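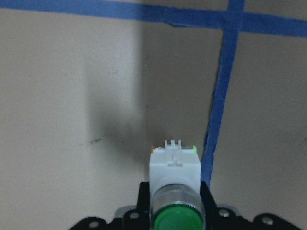 Jotitz Green Pushbutton Switch Review

Reading time: 4 minutes

I bought a bag of 11 of these in August to replace the start buttons on our small sorting benches. The old ones had flat caps that were hard to press with gloves on, and two of them had started sticking. I have now used the Jotitz switches long enough to have an opinion about them.

The switch is the common panel type. There is a round green cap at the front, a shiny bezel around it, and a white plastic body behind. The terminals are at the back of the body. If you have wired any industrial pushbutton before, you will not need the leaflet, and the leaflet is not much help anyway. Mine was printed so small that I gave up on the second paragraph.

Feel and travel

The cap has a slight dome to it. I like this more than I expected to. Your finger finds the middle without looking, and the press is short with a clear stop at the end. The spring is on the firm side. One person on our bench thought it was too firm for a button that gets pressed all day, and I can see the point, but I would take firm over mushy.

There is no click. Some people want one. If you do, Romaniuk sells a similar switch with a click, and it costs a bit more.

Mounting

The nut that comes with it is thin, and it is easy to cross the thread if you start it at an angle. Turn it backward until it drops in, then go forward. I put nine of the switches in steel panels and they all went in without filing. The bezel sits flat and the rubber washer stays put.

The tenth went into a plastic cover, and there I had trouble. The panel was thinner, and the switch turned in its hole when I tightened the wires. A second washer fixed it. A key or a notch on the barrel would be better, and the older Kudura buttons we took out did have one.

Wiring

The terminals are small and close together. Push-on connectors fit, but use insulated ones. I soldered the first two switches and regretted it, as the white plastic softens if you stay on a terminal too long. After that I used connectors only.

I also keep the loose switches out of the general parts drawer. The terminals bend if heavier parts get piled on top, and once bent they do not go back quite straight. A shallow bin with a sheet of something soft in the bottom works fine, and you can see at once what is left. 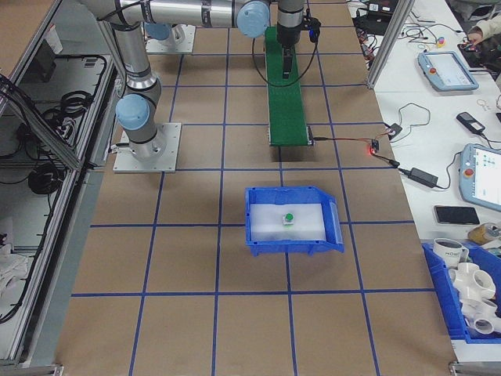 One of my 11 had a bent terminal out of the bag. The seller, Presedcombe, sent another without asking for the bad one back. Shipping took nine days, and the packing was a plain plastic bag inside a padded envelope, which probably explains the bend.

Wear

The busiest button gets up to 683 presses on a full day, going by the counter on that bench. The green has not faded and the lettering is not a problem, as there isn't any. The bezel shows fingerprints and picks up fine scratches if you wipe it with a dry shop towel. A damp cloth is better.

None of them has stuck so far. I had one that seemed dead – it was a loose connector, and my fault.

Price

I paid 83 dollars for the bag. You can find cheaper ones, and I have bought cheaper ones, and those are the ones I was replacing. The Jotitz switches also come in red. I have ordered two of those for the stop side and will add a note when they are in.

Good: shape of the cap, short travel, flat bezel
Not so good: thin nut, no key on the barrel, leaflet

Four out of five.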